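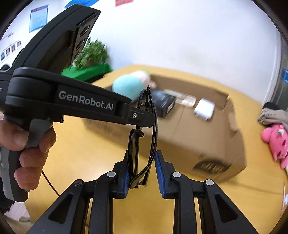 Glasses in a hand-held gripper, over the toy and packaging box on the yellow table.

From: Mimoza Georgiou
To: Vidmar home robotics list
Date: 12 June 2024
Subject: Re: [vidmar] chores, are we there yet?

Gorazd Nedeljković wrote:
> I keep reading that household robots are a year or two out. My mother
> would take one tomorrow if it could clear the kitchen table and put
> her things where she can find them again. Has anyone on this list seen
> a machine do that in a real room, with real clutter? I mean the whole
> job, start to finish, and no person steering it.

Hi Gorazd, hi all,

The whole job, no. Parts of it, yes, and the parts are getting really good! I've been helping with the tidying tasks at Zovgate since last August and I'm more hopeful now than when I started.

We have 1138 recordings of people doing small pick-up jobs with the hand-held grippers, and 872 of those are one object going into a box. Soft toys are the easy end. You can grab a plush anywhere, be a bit off, and it comes along (I've seen our arm pick one up by the ear and still finish). Small square boxes are fine too, as long as they aren't packed in tight against each other.

Glasses are where it gets fun. They're thin and slippery, the temples swing around, and a dark lens on a dark frame doesn't give the cameras much to go on. Even with the gripper in your own hand you have to think about which part to pinch. Try it on a pair you don't care about, you'll learn a lot in five minutes! Our arm managed folded glasses on about half its tries last month. Open ones, hardly ever.

For your mother's table I'd say "put all the toys in the box" is close. "Put my glasses where I can find them" is a good bit further off, and that second half, knowing where she'd look, is the piece I'd love to hear ideas on. Carola Lindemann tried fixed spots with a colored mat for each thing, and it went better than I expected.

Has anyone here run the Grudholm fingers on thin objects? Ours have the ridged rubber pads and I'd like to compare before we order another set.

Mimoza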